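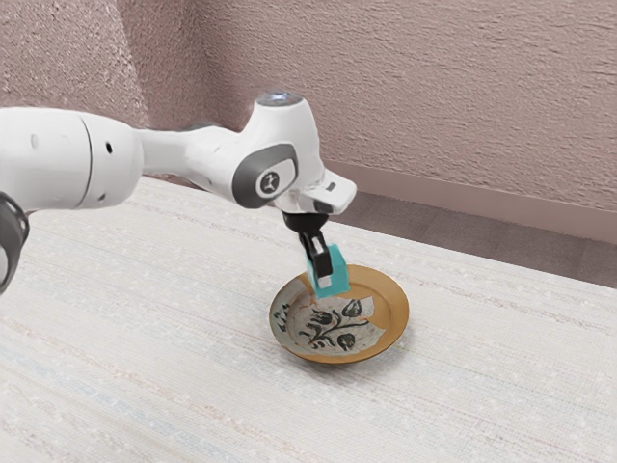 白いアームと小皿と青緑のキューブ。

子ども向けアプリの「保護者の同意」について、日曜の夜に2時間かけて同意してきた親として書きます。長いです。お茶でもどうぞ。

発端は下の子(小4)が「Platumやりたい」と言い出したこと。友だちと日記みたいなものを見せ合うサービスで、クラスではもう入っていないほうが少数派らしい。この「らしい」は本人の申告なので、割り引いて聞いています。

登録画面でまず生年月日を聞かれる。子どもが正直に入れる。「保護者の方に代わってください」と出る。ここまではいい。

戻るボタンを押すと、生年月日をもう一回入れられる。

うちの子は正直なので(あるいは私が横にいたので)そのまま端末を渡してきましたが、これで止まる小学生がどれくらいいるのか。自転車の鍵をサドルに置いておくタイプの安全対策です。

代わった保護者、つまり私がやることは、メールアドレスを入れて、届いたリンクを押すこと。以上。私が親であることは、メールアドレスを持っていることによって証明されました。子どもも学校のアカウントでメールアドレスを持っています。

リンクの先に「お子さまの利用に同意する」という大きいボタンと、「詳しく見る」という小さい灰色の文字がある。灰色のほうを押した人に何かもらえてもいいと思う。シールとか。

押しました。規約、プライバシーポリシー、子ども向けプライバシーポリシー、コミュニティガイドライン。印刷プレビューを見たら40ページありました。印刷はしていません。プリンターのインクは夏休みの自由研究で尽きたままです。

子ども向けプライバシーポリシーは、だ・である調の本文の横に、ひらがなの吹き出しがついている。本文「利用状況に関する情報を、サービスの改善その他当社が適切と認める目的のために利用する」。吹き出し「もっとたのしくするためだよ!」。

「その他当社が適切と認める目的」をひらがなにする係の人の苦労を思う。たぶん会議で一回「そのほか、うちがいいとおもったことだよ!」が出て、却下されている。

で、本題の初期設定です。同意したあと、親用の管理画面に入って、子どものアカウントがどういう状態で始まっているのかを見ました。

プロフィールの公開範囲は「友だちまで」。お、ちゃんとしてる。ところが「友だちの友だちからのおすすめに表示する」がオン。つまり知らない人の画面に、うちの子のアイコンと名前が「知り合いかも?」と出る。知り合いではない。

通知は全部オン。夜9時以降だけ止める設定は存在するけれど、場所が「通知」の中にはない。「健やかな使い方」という項目の中にある。名前が立派すぎて、最初はコラム集だと思って読み飛ばした。

実際、開くと最初にコラムがあります。睡眠の大切さについて。スイッチはその下。

自動再生を切る設定は、まだ見つかっていません。見つけた方は教えてください。

上の子(中1)はGrilarを使っているので、勢いでそちらの管理画面も見ました。2年前に私が設定したはずのもの。結論から言うと、いくつか初期状態に戻っていた。アップデートで項目の名前が変わったときに引き継がれなかったようです。

「ようです」と書いたのは、お知らせにそう書いてあったから。お知らせは届いていました。「新機能のご紹介」という件名で。スタンプが増えた話の下に。

上の子に「設定変わってたの知ってた?」と聞いたら「うん」。いつから?「けっこう前」。なんで言わないの。「言ったら戻すでしょ」。

筋が通っていて、返す言葉がなかった。戻しました。

念のため言っておくと、私はSNS全部やめろ派ではないです。いまSNSに書いてるし。上の子は遠くに引っ越した友だちとあれでつながっていて、それはいいことだと思っている。親の目の届くところだけで遊べというのも、自分の中学時代を思い出すと言えた義理ではない。

ただ、「保護者が管理できます」という宣伝文句の「できます」が、だんだん「してください」に聞こえてくる。アプリごとに画面が違って、用語が違って、アップデートのたびに点検がいる。マンションの管理組合のほうがまだ総会の案内が来る。

9月に学校の保護者会で、この手の話の講演がありました。講師はSabina Chowdhuryさん。子ども向けサービスの設計を調べている方で、スライドの字が大きくて大変よかった。

いちばん残っているのは「親向けの設定画面がどれだけ充実しているかより、何もしなかった家の子がどうなるかを見てください」という話。メモの端に書いて、丸で囲んだ。

そうなんですよね。日曜の夜に灰色の文字を押す暇がある家ばかりじゃない。夜勤の家もあるし、日本語の規約を読むのがしんどい家もある。私だって下の子が風邪をひいていたら、大きいボタンを押して寝ていた。

質疑で、あるお父さんが「うちはCassimを入れているので安心です」と発言。Cassimというのは見守りアプリで、子どもの画面の時間や検索した言葉が親に届くやつです。会場が少し「いいな」という空気になった。

Chowdhuryさんは「そのアプリの規約は読まれましたか」と聞いた。お父さんは座った。責める口調ではまったくなかったのに、会場の全員が一緒に座った感じがした。もともと座っていたんですが。

帰ってから読みました。お父さんの代わりに。データの保存期間が「必要な期間」でした。誰にとっての必要かは書いていない。あとチャットの要約をしてくれる上位プランがある。うちの子が友だちと何を話したか、3行にしてくれるそうです。

3行にされたくないだろうな、と思った。私も中学のときの交換ノートを3行にされたら家を出ます。

じゃあどうしてほしいんだと言われそうなので、素人の希望を書いておきます。子どものアカウントは全部いちばん固い設定から始めてほしい。ゆるめるほうに手間をかけさせてほしい。ゆるめたい子は、びっくりするほど熱心に親を探して連れてくるので大丈夫です。

それと、設定の名前を勝手に変えないでほしい。変えるなら件名に書いてほしい。スタンプの下はやめてほしい。

「戻るボタンを押したら生年月日を入れ直せる」やつは、法律がどうとかの前に、今週中に直せませんか。詳しくないので簡単に言っていますが。

こういうのを会社の善意にまかせるのか、国が決めるのか、という話になると急に難しくなる。年齢確認を厳しくすれば、今度は子どもの顔写真や身分証がどこかの会社に集まる。それはそれでいやだ。「身分証を出してください」の横に「もっとたのしくするためだよ!」の吹き出しがついていたら、泣く。

だから私は、年齢を当てる技術より先に初期設定の話をしてほしい派です。おすすめ表示をオフで始めるのに、誰の顔写真もいらない。

ちなみに学校の連絡アプリはTruvwoodといって、これも登録のとき保護者の同意がありました。同意しないと遠足の持ち物がわからない。あれを同意と呼ぶのは、だいぶ気前がいい。

しかも子ども用の画面に、先生の投稿へ「いいね」を押す機能がついている。給食の献立に「いいね」が並んでいるのを見ました。揚げパンの日が強い。煮魚の日は静か。

話がそれました。下の子のPlatumですが、おすすめ表示を切って、夜の通知を止めて、一緒に画面を見ながら「知らない人から来たらどうする?」をやりました。「ママに見せる」と即答。いい子。「スクショして」と続いたので、少し不安にもなった。

今のところ友だちは4人で、投稿はほぼ全部、消しゴムの写真です。コメント欄も消しゴムの話しかしていない。

リプで「自動再生は『アクセシビリティ』の中にある」と教えてもらいました。ありがとうございます。いま見てきたら、ありました。オンでした。

切ったら下の子が「なんか止まった」と言いに来たので、今から説明してきます。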